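About Kerkau

Kerkau writes planning and control software for two-armed robots. We started in Pakasia with two engineers and one badly tuned gripper, and there are 16 of us now – still arguing happily about trajectories over lunch!

Our planner, Kubo, works out how both arms can share a table without getting in each other's way. We love this problem.

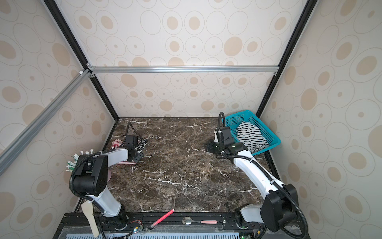 Fanum is the newer half. It replays every run next to its plan, so a late grasp or a jerky elbow shows up right away. The test suite holds 2646 runs, and we add to it every Monday.

Want to try either one? Write to us – we answer our own mail.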